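About Leckie

Most training companies will tell you that people leave their courses transformed. We have sat through enough of those courses to doubt it. Leckie was set up in Ostley by Calum Morrison, who had spent 18 years buying training for hospitals and had begun to wonder where the money went.

We teach practical skills to theatre staff, junior surgeons and veterinary nurses. We also check, months later, whether any of it stuck. Quite often less of it has than we hoped, and we put that in the report as well.
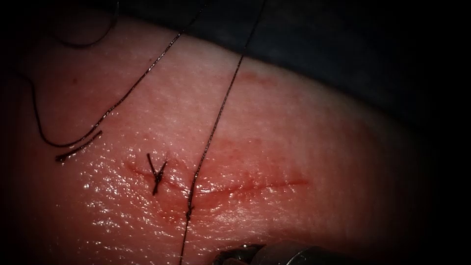 Calum's view is that a feedback form filled in ten minutes before the train home is worth very little. People are polite, and lunch was free. So we don't quote scores out of five on this site, and we are wary of anyone who does.

A normal course takes 2 days. We used to run a longer one called Drindance, with a workbook of 140 pages. We asked past students who had opened it since, got some awkward replies, and dropped it. 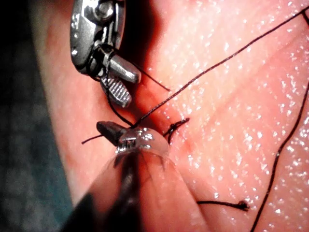

We are also unsure about certificates. You will get one if your employer wants it – many do – but it says you attended and what you practised. It does not say you are competent, which is for the people who work beside you to judge.

Our second site, at Likow, opened in June and takes smaller groups. If you are thinking of booking, ask us for the follow-up results first, including the poor ones. Then ask our competitors for theirs.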